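Up at 6, knee stiff but better than last week. Ran the river loop toward Olbridge with Bereket, 10 km, slower than I wanted. He has a new pair of Purnosport shoes and says they rub at the heel. Rain from the bridge on.

Paid the 80 for the June race. My number is 161. Clyde Delacroix is in as well, which means I have to train on hills.

Lunch was lentils and the last of the bread. Called Mom in the afternoon - she is fine, the garden is too dry. Spent the evening on the room layout. No decision yet. Bed by 10.

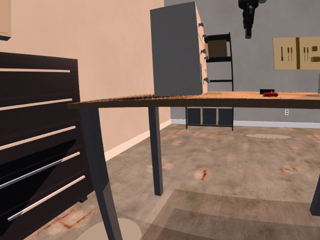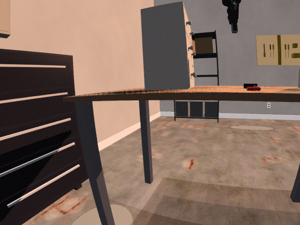
Room layout, dark dresser and wood-topped table in both.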